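Jun 2, 2021

Up at six, cold and grey out. Finally did the shed drawers today. I'd been putting it off since the start of May, when Vira came by to borrow string and we couldn't find any in eight drawers of stuff.

The rule was simple. Anything I hadn't used since we moved from Villutitz went into the metal bin, and anything I had used went back on the shelf. I got through four drawers before lunch. The third was the worst, full of dead pens, a bicycle bell with no bell and the manual for the old Drollik heater, which went to the tip two winters ago. Paper in the recycling, the rest in a bag. 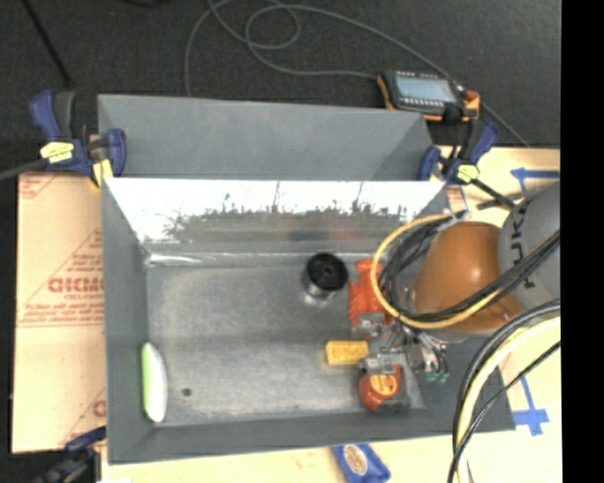 The black spool I'll probably keep. The little yellow box can go to Maksym if he wants it, and if he doesn't it goes in the next load. I'm not going to argue with myself over every small thing or I'll be out there until spring.

The grey bin is a good one, even with the floor all scuffed. I paid $2 for it at the Bondarchuk clearing sale and it has outlasted three plastic tubs. I should have bought the other one too.

Maksym Didenko rang after lunch about the trailer. He can take up to 359 kilos in one go, he says, which is far more than I've got. Told him to come by anyway and have a cup of tea. He wants to look at the gutter on the north side while he's here. It has been dripping on the step again.

Stopped at three when my back started up. Soup for tea, the last of the pumpkin. Vira Fedoruk sent a message to say she's found string at her place after all, a whole ball of it, behind the flour.

Four drawers left. Need to buy labels and a new globe for the shed light - the old one flickers and it's dark in there by half past four now.

4 comments
2 shares

Recent entries
The gutter again
Pumpkin soup, second batch
A walk out to Belanance
Vira and the missing string
Bondarchuk clearing sale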